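3. Collecting the demonstrations

All demonstrations were recorded by remote control in our simulated kitchen, which we called Kivthorpe. The operator wore a headset and held one controller in each hand, and each controller moved one of the robot's two grippers. We wanted a set of cabinet tasks with enough variety that the policy would not just memorize one path.

In total we recorded 1,163 attempts. We threw out 194 of them, mostly for dropped tracking or for an arm hitting its joint limit. Sessions were kept under 53 minutes, as operators got sloppy after that.
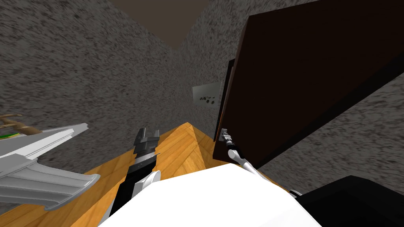

The hardest part for new operators was judging depth. In the headset the edge of a door looks closer than it is, and people tended to close the gripper too early. We added a short vibration on contact, using the Drivex plugin, and early closes became less common.

We also slowed the arms to half speed for the first ten attempts by each operator. These slow runs are marked in the log and were left out of training.

4. Training

The policy was trained on the remaining runs, resampled to a fixed rate.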